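Sweeping up spilled dried beans without scattering the small ones

Kitchen bench is a smooth white top. Kidney beans mixed with much smaller green seeds spill on it fairly often. The brush moves the kidney beans fine but the small ones roll past the dustpan lip. Is it the bristles or the pan?
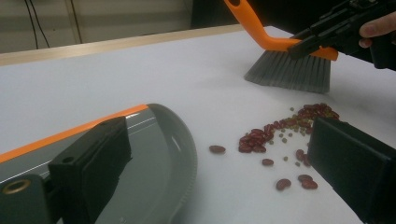

Asked by Nayeli Guzmán | 9 February 2024 | Viewed 900 times

Dustpan is grey plastic with a shallow lip, brush has dense grey bristles. Same result with a Skukus set.

2 answers

Irfan Lumenta
Mostly stroke speed. Keep the pan flat, start 12 cm back and drag the bristles without lifting them. Flicking at the end of the stroke is what launches the small seeds. Do the kidney beans first, empty the pan, then the rest. A damp microfibre cloth folded behind the pan catches strays.
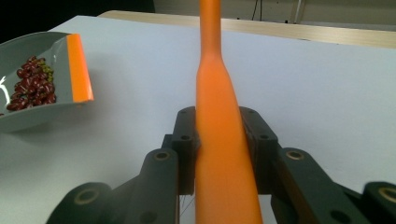
Also check the lip for warping. Lay it on the bench and slide a sheet of paper under it. If the paper goes through, so will dust, and small seeds will ride up against the edge and bounce back. A lip with a rubber strip fixes this. Mine came from Redotia.

Doğukan Saraç
vacuum with a stocking over the nozzle, done. rinse the beans after if you're keeping them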